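Planejador da Cisado promete dispensar a programação de cozinhas; faltam os números que importam

Eusebio Flores
2023-12-06

A Cisado apresentou nesta quarta-feira a primeira versão pública do Pavo, um programa de planejamento de tarefas para braços robóticos que, segundo a empresa, permite pôr uma máquina para trabalhar numa cozinha desconhecida sem escrever uma linha de código. O operador digita o que quer, o sistema olha a bancada, monta uma sequência de movimentos e executa. A apresentação durou uma manhã e teve público convidado. Perguntas, só no final.

O número que abriu os slides foi 66: a porcentagem de tarefas concluídas sem intervenção humana na bateria de testes da própria Cisado. A bateria, batizada de Henao, reúne mais de 2.000 tentativas gravadas desde junho em cozinhas montadas para esse fim. Quem esperava saber quais tarefas entram na conta, com que peso e sob qual critério de sucesso saiu sem resposta. "Concluída", explicou a equipe, significa que o planejador chegou ao último passo da sequência e não registrou erro. Se a caneca terminou em pé ou deitada é outra questão, e o relatório distribuído aos presentes não trata dela.

Convém separar as camadas, porque o material de divulgação as mistura. O Pavo não controla motores. Ele recebe uma lista de objetos de um módulo de percepção, escolhe uma ordem de ações e entrega cada ação a um controlador fornecido pela Stumetti, que cuida de trajetória, força e parada de emergência. O que a Cisado vende é a parte do meio. Essa parte parece bem escrita: o registro de decisões é legível, os planos podem ser interrompidos e editados, e dá para ver em que ponto uma condição deixou de valer. Para quem já passou tardes inteiras tentando entender por que um robô resolveu parar, isso tem valor.

O problema está na entrada. Um planejador só pode ser tão bom quanto a lista que recebe, e cozinhas são um lugar ruim para fazer listas. Há superfícies brilhantes, recipientes translúcidos, coisas encostadas umas nas outras e coisas escondidas atrás de outras.
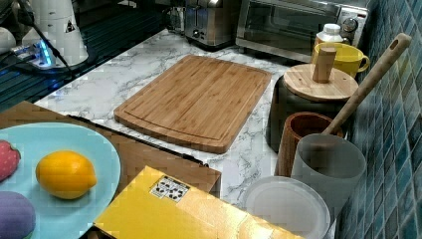 Ano 7, n.º 51, p. 19

A tábua de bambu é o caso fácil: grande, plana, com cor bem diferente do mármore branco de veios cinzentos da bancada. Um detector mediano a encontra. O canto direito é outra história. O copo branco fosco, o disco translúcido que pode ser uma tampa ou um pratinho e o cabo de madeira inclinado em direção aos azulejos formam o tipo de conjunto em que a segmentação costuma errar, ora juntando dois objetos num só, ora perdendo o contorno do que deixa passar luz. A caneca amarela atrás do pote escuro acrescenta oclusão. O vidro escuro do outro lado, com reflexos, acrescenta ruído.

E há a questão dos nomes. Na ponta do prato turquesa há um objeto roxo arredondado que tanto pode passar por berinjela de brinquedo como por ameixa. Para pegar e largar, a diferença talvez não importe. Para um comando do tipo "ponha as frutas na tábua", importa bastante, e um sistema guiado por linguagem precisa decidir ou perguntar. O Pavo, na configuração padrão, decide. Existe uma opção que obriga o programa a pedir confirmação quando a confiança da percepção cai abaixo de um limite, mas ela vem desligada e não foi usada nos testes que produziram o número dos slides.

Perguntei por quê. A resposta foi que pedir confirmação conta como intervenção humana e, portanto, baixaria o resultado. É uma explicação franca e também um bom resumo do que há de errado com a métrica. Um planejador que para diante da dúvida recebe nota pior do que outro que segue em frente com o rótulo errado, desde que este último não derrube nada que o sistema consiga perceber que derrubou.

A empresa afirma ainda que o Pavo se recupera sozinho de falhas. Na demonstração, a recuperação consistiu em repetir a mesma ação depois de uma nova leitura das câmeras. Funciona quando o objeto escorregou um pouco. Quando o erro está na descrição do ambiente, a nova leitura tende a devolver o mesmo engano, e o programa volta a tentar até esgotar o limite de repetições. Não vi, no registro que nos deixaram consultar, nenhum plano refeito do zero.

Também ficou de fora qualquer comparação. Não há resultado de um planejador clássico na mesma bateria, nem de uma sequência fixa escrita à mão por alguém que conheça a cozinha. Sem isso, fica impossível dizer quanto do desempenho vem do Pavo e quanto vem do controlador da Stumetti, que já era bom antes. A Cisado diz que a comparação "está sendo preparada" e não deu prazo.

Os dados da Henao, por enquanto, ficam fechados. A justificativa é comercial. É um direito da empresa, mas quem não mostra as tentativas fracassadas deveria falar com mais cuidado das outras. Pedi para ver as gravações dos casos em que o sistema pegou o objeto errado. Ofereceram uma seleção editada.

A licença do programa será anual, cobrada por braço instalado, com um período de avaliação gratuito para laboratórios. O preço não foi divulgado. A versão apresentada exige o controlador da Stumetti; a compatibilidade com outros fabricantes aparece no plano de desenvolvimento sem data. A documentação técnica está disponível mediante cadastro, em inglês e espanhol.

Para quem pensa em testar, duas providências simples. Ligue a confirmação por baixa confiança antes de qualquer outra coisa e anote quantas vezes ela dispara na sua bancada, com os seus objetos e a sua iluminação. Depois guarde o registro completo de cada tentativa, incluindo a lista que a percepção entregou ao planejador, para poder separar erro de plano de erro de visão. O programa exporta os dois arquivos, embora a exportação da lista esteja escondida no menu de diagnóstico.

A Cisado informou que responderá por escrito às perguntas sobre o critério de sucesso. Até o fechamento desta edição, as respostas não haviam chegado.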